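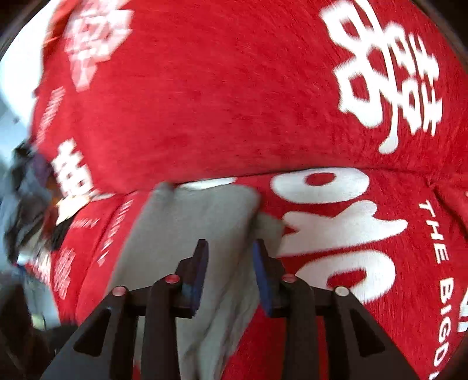
A grey cloth between the gripper's fingers, against red plush with white lettering.

The cloth comes first
Sep 1, 2026

Management at Faltuver likes to say the robots will take the dull jobs. The people who do the dull jobs at its laundry and upholstery-care plant in Sotelo have heard this since March, and so far what they've been given is another dull job.

For part of each shift, staff put down their own cloths and pick up a hand-held gripper. They pinch, drag and fold with it, over and over, and what it records goes to Kiretow, the firm that has promised Faltuver a machine able to handle soft goods by itself. The program is called Tolo. It has 58 workers signed up, and the target is 427 recorded hours.

Ask on the floor and you get a shrug. The gripper is slower than a hand. Cloth bunches in it. A finisher with years on the job can feel a seam through a rag, and two flat plates can't tell her where it is. She has to look, and by the end of the session her neck is sore.

The company pays a small hourly top-up for gripper time, and some people like the break from the presses. Fair enough. But the top-up ends when the recording does, and the contract staff were shown says nothing about who benefits if the machine works. It does say the recordings belong to Kiretow.

Faltuver's line is that no positions will be cut "as a direct result" of Tolo. The plant has 116 people on its roster and had more before the last round of retirements, which were never backfilled. Workers noticed the word "direct" — it came up in nearly every conversation I had.

None of this means the robot is coming soon. Soft things are hard to automate, and Kiretow wouldn't give me a date or let me watch a trial. What has changed already is smaller. Breaks are now set by the recording schedule. New hires learn the gripper in their first week, before they learn stain work. And a skill that used to pass between two people at a bench is being handed over by the hour, at a rate the workers had no part in setting.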